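Section 4: Recording a tableware session with two hand-held grippers

This section is for members of the Rullwood robotics club working on the Runby sorting project. Read Section 3 (charging and pairing) first.

Before you start

1. Cover the table and smooth the cloth flat. A patterned cloth is fine.
2. Set out bowls and plates in mixed sizes and colors. Use light, unbreakable pieces only.
3. Check that both finger pads on each gripper are clean and seated.
4. Open the Kulmont logger and enter your club number and the task code. Bowls and plates are task 26.

Recording

5. Hold one gripper in each hand with the fingers open. Wait for 2 short beeps.
6. Close the fingers on the rim of a piece, lift it, and put it down in its new place. Move at normal speed – slow, careful motions do not train well.
7. Use the second gripper to steady a piece or hold another one.
8. Open both grippers fully before you end the take.
9. Stop at 175 seconds. The logger drops anything longer.

Note: Shiny and see-through plates are harder for the tracking. Record extra takes with these.

Caution: Keep loose sleeves and hair away from the finger linkages. Do not squeeze foam bowls hard enough to dent the rim.

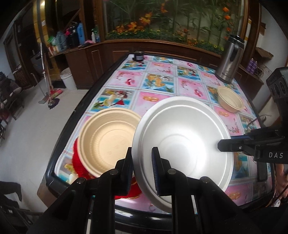
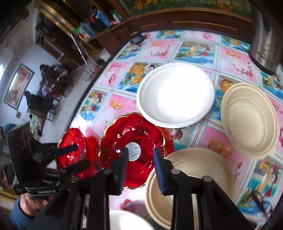 Figures 4-1 and 4-2. Bowls and plates on a patterned cloth, with two grippers in use.

If a take fails to save, write down the error code. Code 798 means the card is full. Copy the files to the club drive before you clear it.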